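Zakaria 2: review of the grasp labelling and replay tool

I have been running Zakaria 2 for most of February, on a desktop with one mid-range graphics card. It takes recordings from hand-held grippers, works out the path of the fingers and marks where each grasp starts and ends. Our set was 300 clips of small household items, and the tool split them into 1,894 segments.

Installation was simple. The Gritham importer reads our folders as they are, and the only thing I had to edit was the calibration file.

Soft objects are the main test for us. The old version, Jerkstead, lost the outline of cloth as soon as the fingers closed on it. Zakaria 2 keeps a mask on folded fabric far better, even with more cloth lying behind it in a similar heap.

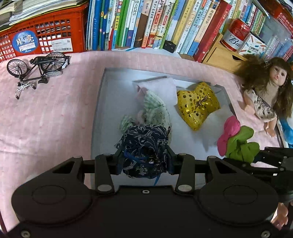
Patterned pouch between the fingers, with other soft items in the tray behind.

Dark fabric against black fingers is still a weak point. The edge of the mask wandered on to the fingertip in several clips and I had to redraw it by hand – a slow job, as the brush has no undo beyond the last stroke.

The contact detector is good on hard items and late on plush ones. Lowering the threshold helps, but it is one setting for the whole project and I would like it per object.

Open-gripper stretches are handled well. The planner view lists likely targets and lets you pick one before it draws an approach path. In cluttered clips it sometimes chose a thing near the fingers over the thing between them. 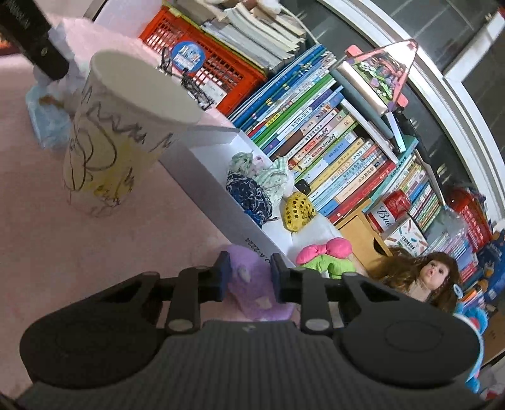 Gripper open, lavender plush toy showing through the gap.

Export to Naltby format worked first time. Processing all 300 clips ran overnight and did not crash. The manual is thin on camera settings and the search box in it does not find much.

Worth the upgrade if you work with cloth. If your objects are all rigid, Jerkstead will still do.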